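About Clelero
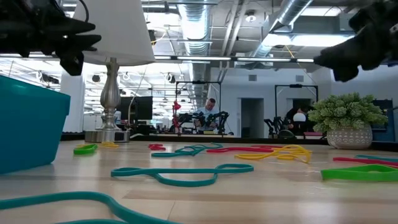 Clelero sells elastic bands for offices, packing rooms and classrooms. Inger Kjærgaard started the company with 2 colors and a rented storeroom, and we now ship to 58 towns from our building on Ulberg Street.

Bands come in teal, red, yellow and green. Customers use the colors to sort mail, bundle files and mark orders by day. The long bands are for boxes and binders, and the short ones are for pens, cards and seed packets.

Our staff of 31 works in 4 departments: cutting, sorting, packing and customer service. Orders received before noon go out the same afternoon, except in December, when we ask for one extra day.

We also take back used bands from regular customers. Put them in any envelope with your account number on the front. Mixed colors are fine.

Office hours: 8:00 to 4:30
Orders and returns: Clelero, Ulberg Street entrance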